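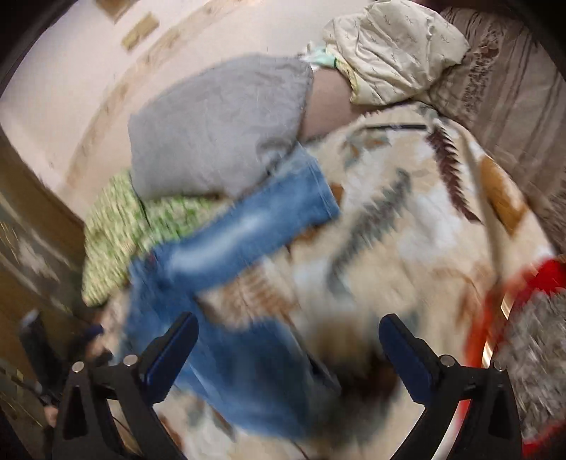 Home – Start Here – Guest Room Diaries – FAQ – Contact

Reading time: 4 min

Frequently asked questions about hosting guests at home

I've been having people stay at my place for years now – cousins, old roommates, friends of friends who needed a bed between flights – and I write about it on this site. The same questions land in my inbox over and over, so I've put my answers in one place. Last updated 2019-07-17.

Do I need a real guest room?

Nope! I didn't have one until we moved to Wostadine, and before that everybody slept in the living room on a fold-out. What people want is a door they can close, or failing that, a corner that's theirs for the weekend. A folding screen and a lamp did the job for me for a long time. If your only option is the couch, just tell them when you invite them, so they can decide.

How long is too long?

My limit is four nights. I'm cheerful for the first three and still pretty nice on the fourth, and after that I start wiping down counters in a pointed way. Say your number up front when you're picking dates. "We'd love to have you through the fourth night" sounds friendly, and it's so much easier than hinting later (I have hinted, it's awful).

What kind of mattress should I buy?

The one I have is a Muka, medium firm, and it has held up to my nephews. I paid 712 dollars for it with delivery, and I winced, but I'd spent nearly that much on two air mattresses and a futon that all went to the curb. Lie down on whatever you buy for 15 minutes in the store. Take your shoes off and bring a book.

How many blankets do people need?

More than you'd think, and of different weights. I leave one light and one heavy on the bed, and another in the closet with the door open so they'll see it. I used to say "just ask if you're cold" and not a single person ever asked. One aunt slept in her coat in January and told me about it at Easter.

Do I have to cook every meal?

Please don't. I make one proper dinner, usually the first night, and something that can sit out for breakfast. The rest is up for grabs. Show people where the bread, coffee and cereal live, and tell them they can open the fridge without permission. Then say it again the next morning, when they'll believe you.

I do buy a bag of Deschamps ground coffee when I know someone's coming, because my usual is decaf and I've seen the look on people's faces.

What about food allergies?

Ask before you shop, by text, so you have it in writing and can check it in the store. I also ask about pets, perfume and feather pillows. My pillows are all synthetic now and I haven't had a complaint.

Should I give guests a key?

Yes, if you trust them enough to sleep in your house! Mine is on a big ugly ring so it gets returned. Write down the Wi-Fi password while you're at it. I keep mine on a card with my phone number, the address and how to jiggle the bathroom lock.

Can I keep working while they're here?

Sure. Give them your hours and a couple of things to do. I hand over the bus map and point people to the Testia market, where you can kill a whole morning between the cheese and the secondhand books. Most guests are happy to be let loose for a bit.

How do you get the sheets clean without losing your whole day?

I own two full sets. When someone leaves, the clean set goes on right away and the used one waits for my normal laundry day. My washer's regular cycle takes 49 minutes, so if I'm doing a quick turnaround between guests I start it as I'm waving goodbye.

Is it rude to ask guests to strip the bed?

I don't ask, but if they offer I say yes please. Leave it in a heap on the floor, that's perfect.

What if I really don't want to host someone?

Then say the dates don't work and offer lunch. I've done it with people I love very much. You can also send them a couple of hotel names near you, which I keep saved in my phone for this very purpose.

Got a question I missed? Use the contact page. I answer slowly, and even slower if I've got somebody staying.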